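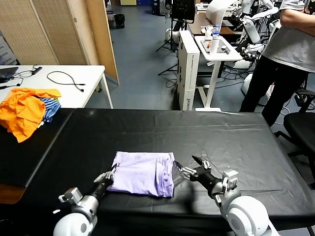 Surnames in the First Name Spot: Your Letters, My Opinions

2015-07-03

Happy almost-holiday-weekend, name people! My inbox has been overflowing ever since I asked for your thoughts on last names as first names, and I've been putting off this roundup because every time I sat down to write it, three more emails came in. So I'm calling it. If you wrote after last night, you'll be in the next one.

First, some numbers, because a lot of you asked. I got 264 replies, which is a record for this little newsletter (the old record was the Great Middle Name Debate, and I'm still tired from that one). Most of you like surname names. A good chunk of you like them only for boys. And a small but very loud group would be happy never to meet another toddler called Carter as long as they live. I hear you! I have a soft spot for Carter, though, and I'm keeping it.

What surprised me was how many of you are digging through your own family trees. I'd figured most people were picking these the way I would have in 2000, when I was making lists in the back of my planner and everything on them was Parker, Mason or Tanner. You're way ahead of me. One reader has traced her mother's side back to 1598 and found a whole string of women whose maiden names would make gorgeous first names today. She's due in December and has it narrowed down to Merritt, Hollis and Lane. I'd go Merritt. It's soft, it's strong, it shortens to Merry if you have a cheerful baby, and you won't run into another one at the park. But Hollis Jane is awfully pretty too, and now I've gone and made it harder for her. Sorry!

Then there's the question I got over and over, in slightly different words: what if our family name is just... not pretty? One of you has Pasthorpe on her husband's side and wanted to know if it could work as a first name. I said it out loud in my kitchen a bunch of times. I don't think so, not up front. It has that "past" sitting right at the beginning, and kids will find it by second grade. As a middle, though, I love it. Henry Pasthorpe. Clara Pasthorpe. Doesn't that sound like somebody with a good library?

Wevard I liked a lot more than I expected to. It's got the shape of Edward and the sound of something from a fantasy novel, and you could get to Wes or Ward without any trouble. The dad is all in, the mom is about halfway. My suggestion was to try it for a week, the way you'd try on a pair of shoes around the house. Call the bump Wevard. Write it on a sticky note. If you still wince on day seven, let it go to the middle spot and use Ward first.

Manninen came from a reader with Finnish grandparents, and she was hoping I'd tell her it could be a girl's name. I went back and forth on it. I think it's a lot of N's for a short person to learn to spell, but Manni is adorable, and it would sit nicely next to her older daughter, who is Annika. (Say them together, though. Annika and Manninen. There's some echo there. Maybe that's a plus for you, it would drive me up the wall.)

And Nodel! I hadn't come across Nodel before. It's close to Noel and close to Odell, and I'd happily meet a little Nodel, but you'd be correcting people for life. They'll hear Noel every single time. If that sort of thing makes you tired just thinking about it, Odell is right there and it's terrific.

A few of you wanted rules. I don't have rules, really, but I do have 4 things I check before I'd put a surname up front:

Does it start a fight with your actual last name? Two surnames in a row can sound like a law office. Bennett Collins, fine. Thompson Anderson, hmm.

Is there a nickname you can stand? Somebody's going to shorten it, so pick the short form before the cousins do.

Whose side is it from, and is the other side going to sulk? I'm only half kidding. Several of you wrote in about exactly this.

Can you picture it on a baby, and then on someone applying for a job? Ellery passes both for me. Baxter passes one and a half.

Still on my desk for the next issue: twins where one has a family surname and the other doesn't (is that unfair? I think maybe it is), plus the reader who wants to use her maiden name for a daughter and has a mother-in-law who calls it "a bit much." Send me your thoughts on both. Also send me Ellery sibling names, I've been asked and I'm stuck after Sutton.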